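Moving 2 states over, do I ship small stuff or pack it in the car?

posted by leltness_mover, 9 January 2026

Renting a one bedroom, moving for work end of the month. Furniture stays. What's left is desk junk, kitchen things, books. Drodia quoted me 800 for a shared truck, Vinix wants 121 per crate, which seems nuts. Still sorting, havent taped anything shut.
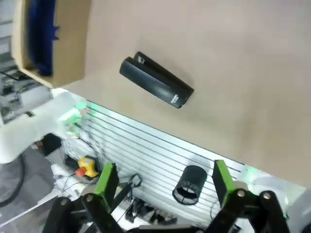 Ahmadpour
Skip the crates. Books go media mail, cheap, slow, fine. Everything else in the car. I did 1000 miles that way with the back seat down. Get the quote in writing if you do use Drodia, mine went up on moving day.

boxgirl
Depends on the car?? Hatchback yes. Small sedan, no way.

tapegun
Shared truck is ok if you dont need things right away. Mine sat in a depot for ages. Keep meds, papers, chargers with you. Also small boxes, not big ones, and fill the gaps with soft stuff so nothing slides.
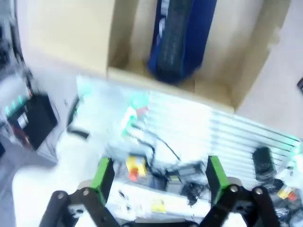
Write the room on the side of each box, not the top, you cant read the top once theyre stacked. And ask the new building about elevator times before you pick a date. Mine only alowed moves before noon, had to pay the driver to wait.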